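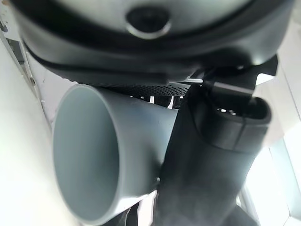
Stasitach Opens a Sunday Drop-In for New Parents Who Are Struggling to Feed

UTTHORPE — When my son was two weeks old, I cried in a pharmacy parking lot over a can of formula. I'd planned on nursing for a year. I had the pillow, the special tea, the three tank tops with the clips. What I didn't have was anyone to call at 4 p.m. on a weekend when he wouldn't latch and I couldn't feel my own face from being so tired.

So I'm really, really happy to tell you that starting in February, Stasitach is opening a free Sunday drop-in for parents with babies under six months. Breast, bottle, pumping, a bit of everything, whatever you're doing — come on in. You don't need an appointment or a referral, and please don't clean yourself up for us (I have hosted people in a bathrobe).

I'm Kelly Pearce, and I started Stasitach at my kitchen table as a phone line for moms in Utthorpe. Last year we took 474 calls. An awful lot of them came in on weekends, and most callers asked me some version of the same thing: is my baby getting enough? That's a hard one to answer over the phone when there's a baby screaming at one end and a dog barking at the other (sorry, that's my dog).

The drop-in will be at the Issa building, upstairs from the bakery, from 2 p.m. until supper time. There's an elevator around the back by the mailboxes. We have room for some 60 people, counting the tiny ones, and there'll be a nurse with a baby scale, a quiet room with a door that shuts, and coffee that somebody else made for you. Dads, grandmas and big brothers and sisters are all welcome.

Wulier, the family shoe store on the corner, is covering our rent for all 52 weeks of the first year, which still makes me a little weepy. "My wife and I had twins and we were a mess," says owner Bradley Entwistle. "We'd have gone every single week if there had been a place like this. I'd have gone for the coffee."

One more thing, and then I'll let you get back to your laundry. We won't ask how you gave birth or why you switched to a bottle, and you'll never get a lecture from us. If you want to talk about it, great! If you want to sit in the corner and eat a muffin while someone else holds the baby, we have muffins.

Reporters are welcome to call me, but please ask before taking pictures of families.

Media contact: Kelly Pearce, Stasitach, Utthorpe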